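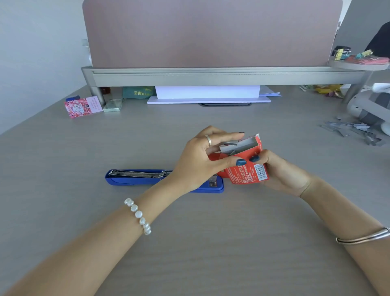 Strips of staples coming out of the box.

Windfall Reporting Project, Nasidau and Stonden offices
Progress report to the Dresell Fund, period ending November
Prepared by Fasil Ayele

You gave us money to help people on income support who come into other money: lottery prizes, back pay, an uncle's half of a boat. The rules say a windfall must be declared within 30 days. The rules say this on page 19 of a booklet last seen in the Stonden office holding a window open.

Casework
We opened 116 files this period. Most involved small prizes or inheritances, and the median sum was $2,971, a figure that will buy a used car or end a rent supplement, depending on who hears of it first. Our one large winner declared everything the next morning, asked to be taken off benefits and sent us a fruit basket. We declined the basket under the gifts policy. Amanuel Negash has asked that the policy be reviewed.

Overpayments
Overpayment letters remain the bulk of the work. The new letter was meant to be in plain language. It is shorter, I will give it that, but it still gives the amount owing before it mentions the right to appeal, and clients tend to stop reading at the amount. We have written to the ministry twice. The first reply thanked us for our interest in a career there.

Plain-language guide
Behind schedule. The English draft is finished and the Amharic translation is with the Alemayehu Centre, whose reviewer found two errors in our English. Printing has moved to next quarter.

Budget
Underspent on travel, overspent on postage. Head office will only accept appeals on paper, in triplicate. We would like to move the leftover travel money across and have attached the form, also in triplicate.

Next period
Evening clinic at Stonden from 6 p.m., once we have a second key. Guide to print. Third letter to the ministry, with no résumé enclosed.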